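Countertop Pick Task in Simulation: Setup Notes for New Club Members
Munance Robotics Club, updated 18 February 2021
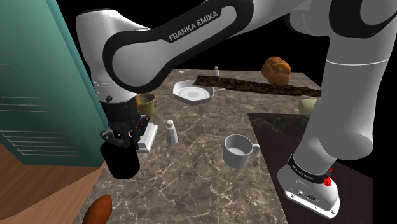 The December build of our simulator, Drisach, loads the counter task without any extra downloads. Follow the steps in order the first time, even if you have used the older block-stacking task. The arm is a Franka Emika model mounted at one end of the counter, and every object position is given relative to its base, so do not move the base in the config file. The other items on the marble top, such as the white mug and the salt shaker next to it, are full collision objects. A planned path that clips the mug handle counts as a failed run.

1. Get the files
Pull the Siria branch of the club repository. The main branch still has the old gripper limits and will refuse wide objects. Run the setup script from the top folder. It prints the number of meshes loaded and then exits.

2. Start the scene
Open a terminal and run:
launch_task counter --seed 3
Use seed 3 for all practice runs so that your results can be compared with other members' results. If the window opens with the arm folded straight up, the start pose did not load. Close it and run the command again with --reset.

3. Set the approach height
In task.cfg, find approach_height and set it to 100. The unit is millimeters above the top of the target. Lower values save time but leave little room when the wrist rotates. Leave retreat_height at the same value for now.

4. Write the grasp
Copy grasp_template.py and rename it with your initials. You need to fill in two functions. The first returns the gripper pose above the target. The second returns the finger width before closing. Keep the fingers vertical for upright objects. Do not command a closing force in this exercise; the template closes until contact and then holds.

5. Run and log
Run the script with logging on:
run_grasp yourfile.py --log --steps 900
A correct solution finishes in almost 900 steps. If yours stops at the limit with the target still on the counter, raise the joint speed scale from 1 to 2 before changing anything else.

Common errors
"No IK solution": the pose is out of reach or the wrist angle is past its limit. Rotate the gripper half a turn and try again.
"Contact before close": a finger touched the target or a nearby object on the way down. Check the finger width first, then the approach height.
"Mesh missing": you are on the wrong branch. See step 1.

Submitting
Put your script and the log in the Prieto folder on the shared drive. Do not upload the video output. Logs recorded with a different seed will be returned without review.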